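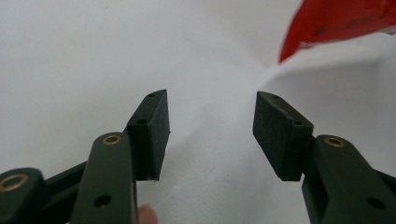
Cernholm season 2 trailer

marrowfat61
Trailer's up, starts in December. Looks like the same foggy harbour and the same detective staring at it. Did we need 7 more episodes?

Tolly_B
Yes. Lucero Inga carried the first lot and she's got more to do this time.

marrowfat61
She had five decent scenes. The rest was people parking.

hinitz_fan
Orkton was slower and you loved that.

marrowfat61
Orkton had an ending.

Tolly_B
So did this, you'd given up by then.

quayside
I'll wait for reviews. Trailer gives away the brother anyway.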